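How to Set Up a Bamboo Steamer for Small Buns

A bamboo steamer is a simple tool, but the way you load it makes a difference. Buns that touch will stick to each other and tear when you pull them apart. Buns set on bare slats may leave their bottoms behind. This page covers getting the basket ready, placing the buns, steaming, and cleaning up. It works for plain buns, filled buns, and most dumplings.

Before you start

If the basket is new, rinse it and steam it empty for ten minutes. This takes away most of the raw bamboo smell. My first one came from Gillora and needed two rounds. An older basket only needs a quick rinse under the tap.

Check the slats on the floor of the basket. Run a finger across them and feel for splinters. A rough spot can be smoothed with fine sandpaper, then rinsed again.

You will need:

A basket with its lid
A pot or wok the basket can sit on
Parchment paper, cut into small squares
A tray or plate for the shaped buns
A clean dish towel

Loading the basket

Put the basket on the counter next to the stove, not over the water yet. Take the lid off and lay it flat beside the basket. Keep the tray of buns in front of you so you aren't reaching over anything.

Give each bun its own square of parchment, a little wider than the bun. Yeast dough grows a lot in the steam. Leave a gap of at least an inch between buns and the same between the buns and the side wall. If you have two sizes, steam them in separate batches – the small ones will be done first.

Lift each bun from underneath and lower it straight down. Pinching the top leaves dents that don't always fill back in.
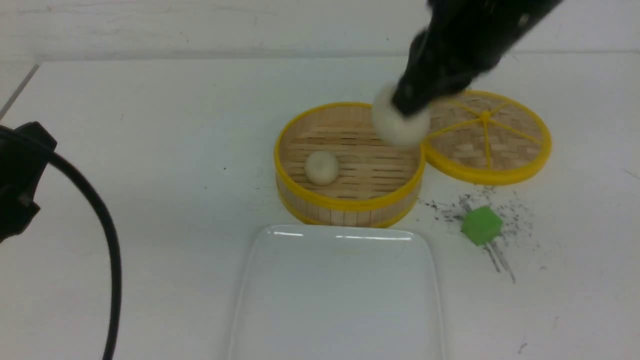 Slamet Santoso wrote in to say that he skips the parchment and uses cabbage leaves, one big leaf torn to cover most of the floor, and that the leaf should never cover every gap or the steam won't get through. I tried it with a batch of plain buns and it works well. Napa cabbage lies flatter than green.

Let the loaded buns rest with the lid on for 20 minutes before steaming. They should look slightly puffy and feel lighter.

Steaming

Pour two inches of water into the pot and bring it to a boil. The water must stay below the bottom of the basket. Set the basket on top, put the lid on, and turn the heat down to medium.

Small plain buns take 10 minutes. Filled buns take 12 to 15. Don't lift the lid to check on them. When the time is up, turn off the heat and wait three minutes, then tilt the lid away from you to let the steam out. Opening it too fast can make the tops wrinkle.

Cleaning up

Wash the basket with hot water and a soft brush. Skip the soap, which soaks into the bamboo. Stand the basket and lid on their edges on the towel and let them air dry overnight. Store them somewhere open, like a shelf. A closed plastic bag will bring mold within a week or two.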